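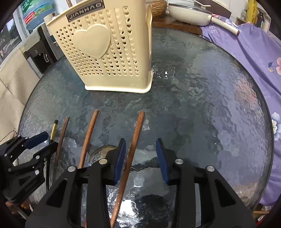 Hard water and a small kitchen: notes after the first winter

The supply at Vundthorpe comes off chalk. I had known this in general terms before moving and had not thought about what it does to a household in practice. The last place was in a soft water area, where I descaled the kettle when I remembered and it made no difference either way.

The first sign was the kettle, which had a visible crust by the second week. The second was tea. A film forms on the surface within a minute or two and breaks into plates when stirred. It is a compound of calcium carbonate and oxidised tea solids, and it needs both dissolved calcium and bicarbonate to form. Milk makes it slightly worse. Lemon clears it entirely, at the cost of having lemon in the tea.

I bought a pack of drop test reagents and measured the cold tap at 17 German degrees, which is a little over 300 milligrams per litre as calcium carbonate. Repeat tests in December gave the same reading. The temporary fraction, meaning the part that comes out on boiling, is most of it.

Descaling the kettle

Citric acid works well and does not smell. I dissolve 60 grams in a litre of cold water, pour it in, warm it until it is hot to the hand and leave it for half an hour. It should not be boiled. Calcium citrate is less soluble in hot water, and a boiled solution can leave a white deposit that is harder to shift than the original scale. Vinegar also works but needs longer and makes the kitchen unpleasant. Two rinses are enough in either case.

Washing up

Soap-based liquids leave scum at this hardness. Detergent-based ones do not, although anything left to drain will still dry with spots. Glass shows it most, followed by dark plastic and black-handled cutlery. Drying with a cloth straight away is the only reliable answer I have found. Unfinished wood hides the marks but picks up a slightly rough feel over time, and a wipe of mineral oil deals with that.
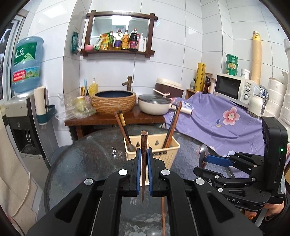
The utensil basket, on the glass-topped table.

The jug filter

I ran a Mandagi jug for seven weeks. It uses an ion exchange resin and lowers the temporary hardness well to begin with. My readings after the filter were 5 degrees in the first week, 8 in the third and 13 at the end. The indicator on the lid runs on a timer and takes no account of what is going through the cartridge, so here it is optimistic. I now change the cartridge by test result. Tea made with filtered water has no film below a reading of 8.

The softener question

A plumbed-in unit would fit under the sink if the bin moved. The Skikov compact is 602 millimetres tall, and the space is 610 before allowing for the hose bends, so it would be tight. It would also need a separate unsoftened tap for drinking, and the worktop would have to be drilled for that. I have left it for now. The shower head gets citric acid on the same day as the kettle, and the boiler has an inline scale reducer of unknown age which I intend to open up in spring.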